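# Where Do All the Hair Ties Go? (And Other Mysteries of Little Things)

I have a confession. I once owned 18 hair ties on a Saturday-sized card from the store, and before the month of April was over I could find exactly two. One was on my wrist. The other was on my wrist too, under the first one.

So let's talk about small stuff! Bracelets, clips, key rings, the charm that fell off something and you can't remember what. Why is it so easy to lose, and what can you do about it?

## Small things are good at hiding

A big thing, like a chair, has a hard time getting lost. It would have to hide behind something bigger than itself. A hair clip can hide behind nearly anything – a sock, a cookie, a library book.

Small things also like to travel. Round ones roll. Flat ones slide down between sofa cushions. Stretchy ones get carried off on your wrist or around a doorknob, and cord bracelets grab hold of other cord bracelets until you have one big lump that belongs to everybody.

And then there's color. Your eyes are great at spotting something that stands out from what's around it. A bright yellow thing on a gray floor? Easy! A black clip on a black coat? You could look straight at it and walk away.

## The dump and look

My favorite way to sort out a box of little things is to take everything out and spread it on a table. Yes, everything. It looks like more of a mess at first, but now you can see it all at once. If you just dig around in the box with one finger, the small pieces sink to the bottom and stay there.

Put down a cloth first if you have one. Beads don't bounce and roll so far on cloth as they do on a bare tabletop, and you can pick up the corners later if you need to gather in a lot of tiny bits.

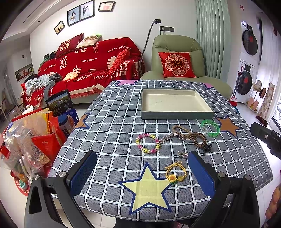 But the stars on the cloth make it harder to find the beads, Vass wrote to me after trying this at home, and I have to admit that's a fair point. A plain cloth is easier on your eyes. If yours has a pattern, set the dark things on the pale parts and the pale things on the dark parts, and they'll show up much better.

Now look at what you've got and start making families. There isn't one right way to do it! You could sort by:

- **Where it goes.** Hair things here, wrist things there, key things over on the side.
- **What it does.** Some things stretch, some things snap shut, some things just hang there and look nice.
- **Color.** A yellow hair tie with a sunflower on it can sit next to a bracelet with yellow beads, even though they go on different parts of you.

Try one way, then mix it all up and try another. Scientists do the very same thing with beetles and shells. It's called classifying, and I think hair clips are a fine place to start.

## Why does a hair tie stretch, anyway?

Inside most hair ties there are thin strands of rubber or something like it. Rubber is made of very, very long chains, much too small to see, all crumpled up like cooked noodles. Pull, and the chains straighten out. Let go, and they crumple right back. After lots and lots of pulling, some of them break, and that's when your hair tie goes baggy and sad.

A claw clip works with a spring. Squeeze the two handles and the teeth open – let go and the spring pushes them closed again.

## Putting it all back

Use the box lid as a tray! Lids are shallow, so nothing can get buried. Long cords go in last, in loose loops. Anything you can't name goes in one corner until you find out what it fell off of.

I still have a tiny metal loop in mine. If you know what it's from, please write.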